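Bavport, Thu 7 February

CUDWOOD OPENS ITS SECOND NEIGHBORHOOD LETTERING STUDIO

Hi everyone, Hema Rao here from Cudwood, and I have news I've been bursting to share since December. We're opening a second studio in Bavport! It's upstairs from the old Prutix print shop on the harbor side, and it will be home to our sign painting and hand lettering classes for adults, plus a Saturday club for kids.

If you've tried to get into one of our classes lately, you'll know why we needed the space. Our first room seats 20 people (if they like each other), and the waiting list for the beginners' course has grown to more than 700 names. I read every email that comes in, and I'm sorry to all of you who got the same apologetic reply from me. 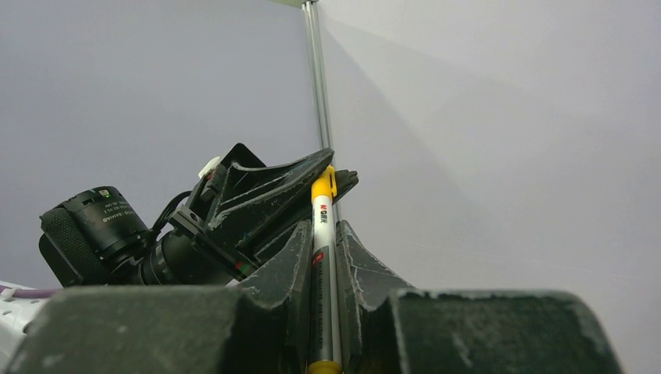
Our beginners' course runs for 7 weeks and covers block capitals, a simple script, spacing and one finished sign to take home. You don't need to own a single brush. We start everyone on ordinary pens, and a white and gray M&G marker with a yellow clip on the cap is plenty for the first couple of evenings. Elango Kartha teaches the Tuesday group, and he's very patient with wobbly letter S's, mine included.

Tuấn Doãn will run the kids' club. He painted the menu boards at Lu, the noodle place by the ferry steps, so if you've ever stood in line there admiring the ampersand, that was him. "I want them to make big letters and get paint on their sleeves," he told me, so please send them in old shirts.

The beginners' course costs $50 with materials included. People on the waiting list get first pick of places, and then booking opens to everyone else at the front desk of our first studio. Nouhaila Fahmy is handling press visits and school groups, and she can set up interviews with any of the teachers.

Parking is behind the building, entrance on the harbor side. The stairs are steep, but there's an elevator at the back, just ring the bell and one of us will come down.

Press contact: Nouhaila Fahmy, Cudwood, Bavport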